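# The February letter: do people who plan more get more done?

Hi all, and hello to the new folks who signed up after Evanthia Stergiou's talk in Stirkstead (she told me she'd mention this letter once, and from the number of sign-ups I think she mentioned it four times).

I'm writing this on a Monday with a pastry-shaped hole in my morning and a fresh pile of data, so let's get going.

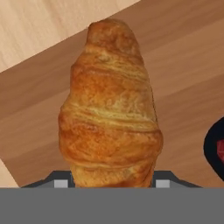
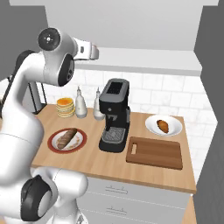 ## The claim I keep hearing

You've heard it too. People who plan their week get more done than people who don't. Every productivity book says so, and so does my mother. It sounds so reasonable that I never thought to check it until Benedek Gál asked me over lunch what the evidence was, and I opened my mouth and had nothing to say.

There is research on planning, of course, and a fair amount of it is good. But most of what I could think of dealt with one particular kind of plan for one particular task: you decide when and where you'll do a thing, and then you're more likely to do it. That's a different question from the one Benedek asked. He wanted to know about planners as people. Do the ones with the color-coded calendars finish more of what matters to them than the ones who just sort of wander into the day?

So I ran a small study.

## What we did

We recruited 166 working adults, mostly from Stirville and the towns nearby, through two employers and a library mailing list. Everybody filled in a questionnaire on how they usually plan. After that, for 15 working days, they got a short message in the morning asking what they wanted to get done, and another one in the evening asking which of those things were finished. In the evening we also asked how the day had felt, on a simple scale from lousy to great.

Enikő Bíró built the message system and also had the good sense to make us write down our predictions before the first message went out. Mine was that planners would finish a bit more and feel quite a bit better. Benedek said there'd be no difference on either. Enikő said planners would finish more and feel worse, and she wouldn't tell us why until the end.

We ended up with nearly 3000 evening reports (the missing ones cluster on Fridays, which I find very relatable).

## What came back

First result: heavy planners did list more things in the morning. A lot more! And they finished more things too, in plain numbers. If we'd stopped there, I could have written a cheerful paragraph and gone home.

But look at the share of listed things that got finished and the gap goes away. Planners and wanderers completed pretty much the same proportion of what they set out to do. And when Kristóf Kovács went through a sample of the lists by hand, he noticed that planners tend to chop their work up smaller. One person's "write report" is another person's "open report, fix table, write intro, send to boss." So the plain count doesn't tell you much about how much work got done, and I'm not going to pretend it does.

We tried to fix this by asking people to rate each item for how much it mattered to them. Using only the items people said mattered most, there was a small edge for planners. It's small enough that I wouldn't bet my lunch on it, and it shrinks further when you take into account how much control people have over their own hours. Folks with more control plan more and also finish more. No big surprise there, but it does make it hard to say what's causing what.

Second result, and this is the one I've been boring my family with: the evening mood. Planners didn't feel better or worse on average. Where they differed was on days when something unexpected came up. On those days the heavy planners' mood dropped further than everyone else's. On quiet days they felt a little better than everyone else. Put the two kinds of day together and you get an average that looks like nothing at all.

Enikő's secret reason, by the way, was more or less this. She'd figured that a detailed plan gives you more ways to fall short by dinnertime. I owe her half a point, and she's asking for the whole one.

## What I'd be careful about

Our people chose their own planning style. We didn't assign it, so all of this could come down to the kind of person who plans in the first place – more worried, maybe, or in a job with more moving parts. Asking everybody to write a morning list also turned the wanderers into light planners for three weeks, and a couple of them wrote to say they'd kept it up. Nice for them, a headache for me.

The mood result was something we looked for after seeing the averages. It wasn't in my predictions or Benedek's, and only sort of in Enikő's. I'd want to see it again in new people before leaning on it, which brings me to the next bit.

## The follow-up, and a favor

Amândio Abreu is setting up a second round with a proper random split. One group will plan each day in detail, one group will pick a single thing that matters, and one group will carry on as usual. We've got 60 people so far through Farkas, the bookkeeping firm, and we'd love a second workplace where the days are messier. If you work somewhere with a lot of interruptions and a boss who's open to this sort of thing, please hit reply. The messages take a minute or two each, and participants get their own results at the end.

## Odds and ends

- Several of you asked for the questionnaire from the last letter. Enikő is tidying up the scoring notes and will send it to anyone who writes in.
- The Hileck reading group is starting a new book on habits. I've read the first half and disagree with chapter two, so come and argue with me.
- Evanthia's slides from Stirkstead are available if you ask her nicely. The part on self-reports is the best short explanation I've seen of why people's memory of their own week can't be trusted much.
- One reader wrote to ask whether I'm a planner myself. I have a notebook. It has a list in it from last fall, and two of the things are crossed out.

Replies come straight to me, and I do read them, usually in the evening with tea.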